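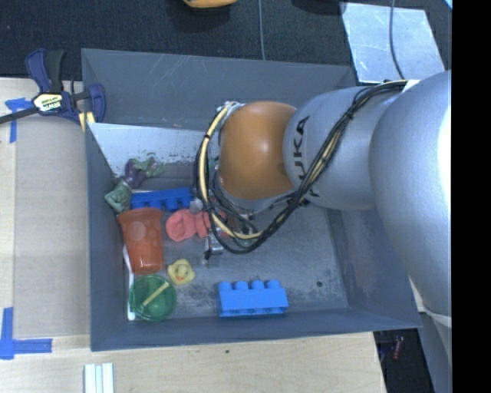 How do I get dried modeling dough off the bottom of a toy bin?

Let it dry all the way first, overnight if you can stand it, and then lift the crumbs with a stiff dry brush. Fresh dough only smears (we've all been there!), and warm water turns it to paste.

Can building blocks and dough share one bin?

They can, and in our house they always end up together anyway — just pop the dough in a lidded tub before the blocks go on top. If some gets inside a block, leave it to dry and work it loose with a toothpick.

My bin is covered in scratches. Should I replace it?

Oh, please don't! Scuffs are what a toy bin is for. Wipe it out, feel along the walls for anything sharp, and keep it going.

How often should I empty it?

Once a month suits most families, and it takes 20 minutes if the kids help sort.

Comments (2)

mudpie_mom: The toothpick worked, thank you! Took me all of November to get around to it.

Grandpa of 3: We keep plastic cups in ours for scooping up the small bits.

Home | Toy Care | Storage | FAQ
Contact Dodon Playroom Help | © Dodon | Back to top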